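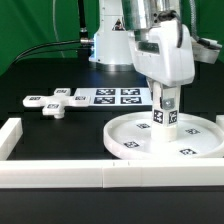 Figure 1. White cross on the left of a black table, with the round tray at the lower right.

Looking at Plain Things
Miltonham course 2678, handout 2: the cross, the dish and the table they sit on

Welcome back, everyone, and thank you for the sketchbooks, which I have been reading with a great deal of pleasure (and a great deal of tea). A good many of you wrote that you found plain objects harder to draw than complicated ones, and asked whether that was a normal thing to feel. It is perfectly normal! With an old boot or a bunch of keys you can get a curve a little wrong and the drawing forgives you. A plain dish is much less forgiving, and so is a plain cross, and we are going to spend the whole of this session on the pair of them.

Keep the handout beside you while you work. I have left the margins wide so that you can scribble in them, and you should feel free to draw over the notes as well.

1. Two sorts of outline

Start with the cross. If you sketch a plus shape from memory, you will most likely draw two long bars, one laid over the other, and rub out the lines in the middle. That's a sound way to begin. Now try it the other way, starting with a small square and growing four arms out of it. You should end up with the same outline, but I think you will find that your hand has paid attention to different things. The first method makes you think about length, and the second makes you think about the inside corners, those four places where one arm turns into the next. Most of the character of a cross is in those inside corners, and they are what people skimp on.

The arms in our pictures are rounded rectangles, so please don't finish them off with sharp points. Draw the straight sides first and stop a little early, then join them with a small, slow curve. Several of you like to do the whole outline in one go without lifting the pencil. By all means try, but do the careful version first.

The dish asks for something else altogether. It has no corners to rest on, and your pencil has to keep turning at a steady rate. Draw from the shoulder, and go round lightly several times before you press. A tray seen at a slant will look like an ellipse on the page, and an ellipse has no flat sides and no pointed ends, however much our hands would like to give it both. Turn the paper upside down when you have finished. Any lump you have been kindly overlooking will jump out at you.

2. The rim

A shallow dish with a raised rim is really a set of edges that sit very close together: the outside of the rim, the inside of the rim, and the place where the wall meets the floor. Beginners tend to draw one line and call it a day, and then the dish looks like a paper plate. Draw the outer ellipse, then the inner one, and let the gap between them change as you go round. I can't give you a rule for how much it changes, as it depends on where you are sitting, so look up often.

The four black markers on the floor of the tray in Figure 1 are a great help to us. Marks lying on a flat surface follow the slope of that surface, and if you get their tilt right the floor will settle down and lie flat almost by itself. You needn't copy the patterns. A dark four-sided patch in the right place and at the right slant will do very nicely.

Notice, too, that we don't see the whole tray, as it runs on past the right-hand side of the picture. Your eye finishes the circle for you without being asked. Try drawing the complete ellipse on a spare sheet, then lay your proper page over it and trace only the part you need. A part-ellipse drawn this way nearly always looks rounder and surer than one drawn as a loose curve that stops at the margin.

3. White on black

We come now to tone, and I must ask you to be patient, because people always want to get on to shading before the outlines are ready.

A white object on a black table gives you a very strong edge for nothing. The temptation is to leave the paper bare for the object, scrub in the table as dark as your pencil will go, and stop there. Please resist. Leave the lightest faces as bare paper, certainly, but look for the sides that turn away from you and give them a pale grey, even if you have to squint to be sure of them. I use the Zavilora soft pencils for the table and something much harder for the object, but any two pencils that feel different in the hand will serve.

Work the dark up to the edge of the cross from the outside. Don't draw a line round the cross and colour up to it like a map. Where the black stops, the edge is, and you need nothing more.
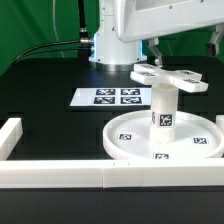 Figure 2. The cross piece again, on top of a white pillar with the green backdrop behind.

4. The table and what is behind it

Our two pictures share a matt black top and a bright green backdrop, and they make a useful exercise in big areas. Before you draw any object, divide your page into those two areas and nothing else. Ask yourself how much of the page is black and how much is green, and where the back of the table comes. Move that line up or down by a finger's width and see how the whole mood of the drawing changes.

If you are working in colour, put the green down early. It will alter how you see everything else on the page, and a grey that looked quite neutral on white paper may turn pinkish beside it. In Figure 2 there is also a pale blue glow, giving one white edge a cool, bluish tint. Small touches of colour like that are easily missed if you have made up your mind beforehand that white is white. Mix it weaker than you think you need.

5. For next time

Spend 40 minutes on the cross and the dish together, on one sheet, from either picture or from similar things at home (a pastry cutter and a saucer would do beautifully). Then write up to 500 words on which of the two gave you more trouble, and where on the page the trouble began. Spelling doesn't matter in the slightest.

We shall be in the Hartley room again, and the spare drawing boards are now kept in the cupboard by the Lomer staircase. Please bring a rubber. I have lent out all of mine.

Related handouts
Handout 1: Lines that mean it
Handout 3: Cups, jugs and the trouble with handles
Drawing ellipses: a practice sheet
Notes from the May sketching day at Lomer
Materials list for course 2678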